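Pisilcombe Robotics Club list archive
Home | Threads | Authors | Build notes | Search
Last updated: January 3, 2020

Subject: Re: [build] box task, finger clearance and episode length
From: Yuzuki Shimada

Replies inline. The Tremasby team wrote:

> We are setting up the same two-arm box task for the April meet and
> have three questions. First, how close do you let the fingertips
> come to each other over the lid? Ours collide when both grippers
> close together. Second, are you logging full episodes or trimming
> them? Third, is the wrist view worth the trouble of a second
> stream? Minami says the overhead one is enough.

1. Fingertip clearance

We don't use a fixed number. Each gripper has a soft stop in software, set with the box in place, and the stop is checked again whenever a finger is swapped. Collisions on our side came from homing both grippers at the same time. Home the left one, park it, then home the right one. Since that change we have logged 17 sessions without a tip strike.

Check the screws on the white brackets before you blame the code. If one backs out, the finger droops and the two tips no longer meet at the same height. We lost most of an evening to this.

Close view and overhead view of the work at the box:
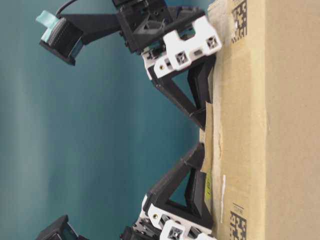
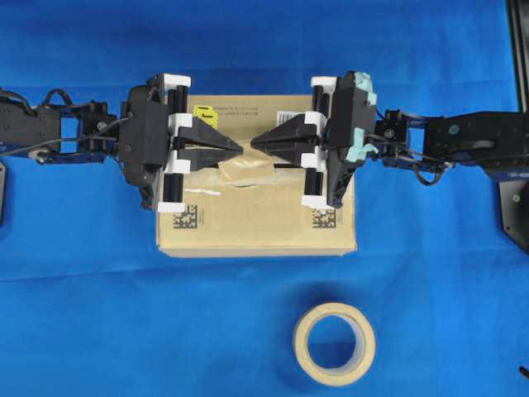 2. Episode length

We log everything and trim afterward. A raw episode runs roughly 915 frames. The trim script drops the idle part at the start, up to the first joint motion over the threshold, and leaves the end alone. An early version cut both ends and removed the release, so those files had to be recorded again. The fixed script is in the Drukwood folder, along with the config we use.

Target for the meet is 200 episodes per team. Failed attempts stay in and get a flag in the log. Do not delete them, the scoring sheet asks for the failure rate.

3. Wrist view

Keep it. From overhead the grippers hide part of the lid, and you can't judge contact between a finger and the cardboard. Minami is right that the overhead stream is enough for the coarse approach. For the last bit of travel we got noticeably worse results without the close view.

Two things to watch:

- Timestamps. Take them from one clock on the host. Don't trust the ones the cameras supply.
- Cable slack. Run each arm through its full range by hand with power off and look at the loop near the wrist. Too short and it pulls on the connector, too long and it gets into the view.

4. Boxes

Any closed shipping box will do, but use the same size for a whole batch and write the size in the log header. Retire a box when the lid starts to sag. Printed codes and stickers can stay on. We tried plain boxes for one batch and saw no difference worth reporting.

Still open on our side: whether both arms have to start from the same pose every time. The rules draft can be read either way. I have asked for a ruling and will post it to this thread when I get one.

Yuzuki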